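Reading Young Adult Fiction, Handout 5
First-person narrators and the trust of the reader
Instructor: Arash Bagheri
Dec 11, 2024

Before this meeting you should have finished Hunton, at least until the end of Part Two. Those who are reading the library copy, please note that the page numbers are different from the paperback. In this handout I use the paperback.

1. Where we stopped in November

We compared two openings. Galach begins with a voice which stands outside of the story and knows the whole town. Hunton begins with Safavi, who is sixteen and knows only her street, her school and her father's bakery. Several of you wrote that the second opening is "easier." I would like you to be more exact with this word. The sentences are shorter, yes, but the reader must do more work, for Safavi does not explain who the people are. Her uncle is mentioned four times before we learn that he is her uncle.

2. Two ages in one voice

A first-person narrator in the past tense has two ages. There is the girl to whom the things happen, and there is the one who tells them. In many young adult novels the distance between the two is very small, a few weeks or one summer. The author does this on purpose, so that the teller is not yet wise. When Safavi says on page 105 "I was not angry, I was only walking fast," the teller still believes it. The reader does not.

Please mark in your copy each place where the teller seems to know more than the girl. I found very few, and most of them are in the chapters about the flood.
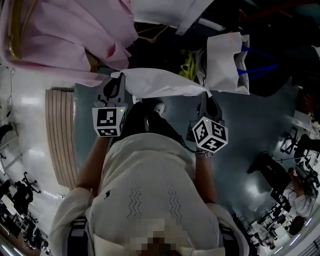 Is Safavi an unreliable narrator?

In the strict meaning of the term, she is not, for she never tries to deceive us. She reports correctly what people say and do, but she often judges it wrongly. Some critics use the name "fallible narrator" for this case, and in our course we will keep the two terms separate.

3. The notebook chapters

Three chapters are written as pages from the notebook which Safavi keeps for the Kenidard school. Here she has a reader inside the story, her teacher, and so her language changes. She uses longer words and she leaves out her brother completely. Compare the notebook version of the boat accident with the version in chapter nine. Which facts are missing? Who would be hurt if the teacher knew them?

A small point of vocabulary: "to confide" means to tell a secret to a person you trust. Safavi confides in us, the readers, but not in the notebook.

4. Weak points of the book

It is allowed to criticize. In my opinion the last 100 pages are too quick, and the friend from Galach (the town, which shares its name with the other novel) comes back without enough preparation. If you disagree, bring a passage.

5. Written work

Write roughly 400 words on one scene in which Safavi misunderstands another person. Quote at least two sentences and give the page. Do not retell the plot. Students who take the course for full credit add a second scene and compare the two; the complete paper should then not be longer than 2,000 words.

Next reading: Part Three, and the short interview with the author which I put in the course folder.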